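Tisby is a method for teaching robot arms to handle cloth and other soft items from demonstrations made with a hand-held gripper. It was developed at the Munshi laboratory and first described in a report dated 2019-03-22. A person holds the gripper and does the task directly, while a camera on the tool records the view between the fingers.

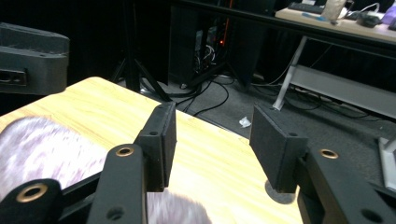
Hand-held gripper with foam-faced pads, fingers open over a tabletop.

The training set, called Drarkon, holds about 1000 demonstrations of 13 tasks, most of them folding, lifting or moving soft goods. Each recording is cut into short segments, and segments in which the fingers leave the work area are dropped. The trained policy takes only camera images and finger opening as input.

In tests on an arm with matching fingers, the policy completed eight of the tasks without further training. The other five failed mainly when fabric slipped as the fingers closed.

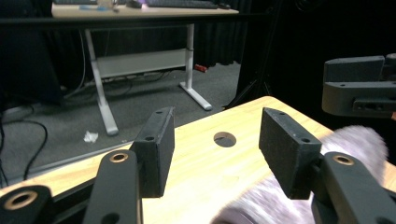
Rirkitz, in a published reply, objected that the tests used the same table as the demonstrations and so said little about other rooms. A second round of tests on different tables began the following February.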